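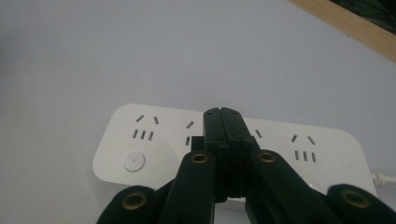 给机器人买东西，先算一笔账

一个学校想买机器人，要花多少钱？很多小朋友会说：看看机器人的价格就行了。可是真正去买的时候，清单上会多出不少东西，插线板就是其中一样。

机器人要吃什么

机器人不吃饭，它用电。控制它的电脑也用电，屏幕也用电，给电池充电的充电器还要用电。把这些插头一个一个数出来，再看看墙上有几个插座，就知道要不要买插线板。

白色的插线板上有一排插孔，每一组里有两个孔的，也有三个孔的。两个孔的给两脚插头用，三个孔的给三脚插头用。买之前要先看看自己的设备是哪一种插头，别等东西送到了才发现插不进去。

夹爪也要单独买吗

黑色的夹爪就像机器人的手指，中间两片并在一起，两边有连杆，连杆上装着金色的铜圈。有的夹爪装在机械臂上，有的可以用手拿着。很多时候，机械臂和夹爪是分开卖的。价格表上写着“机械臂”，里面不一定有夹爪，要问清楚。

一张真的预算表

塔瓦拉是通素小学机器人小组的老师，全名叫 Theerawat Mahawong，学校的外文名是 Thongsuk。小组里有17个学生，他们一共有3719元可以用。

老师让大家先写下“一定要有”的东西：
一只手持夹爪，向 Skisero 公司买
练习用的小物件
插线板和电源线
备用螺丝

再写下“有了更好”的东西：
第二只夹爪
收纳箱
一块新的桌面垫

大家先买第一张单子上的，剩下的钱再看第二张。有个同学想把钱全花在两只夹爪上，算完以后发现，这样就没有钱买螺丝了。螺丝很小，可是少了一颗，夹爪可能就装不牢。

还要留一点钱

东西用久了会坏。塔瓦拉老师的办法是，每花10元，就另外留1元做修理费。这笔钱平时不动，等零件坏了再用。

时间也要算进去。小组十月下的订单，夹爪过了4个星期才送到。如果比赛在十一月初，那就来不及了。所以下单之前，要问卖家多久能发货。

你也来试试

找一张纸，画三栏。第一栏写东西的名字，第二栏写要几个，第三栏写一个多少钱。把第二栏和第三栏乘起来，再全部加在一起，就是总价。最后加上修理费。

如果总价比你有的钱多，先从“有了更好”的那张单子上划掉一样，再算一次。

用电的小提醒：插线板要请大人帮忙挑选和插上，不要用湿手去碰，也不要把一个插线板插在另一个插线板上。

词语表
预算：花钱之前先做的计划。
夹爪：机器人用来夹东西的部分。
备用：先准备好，等需要的时候再用。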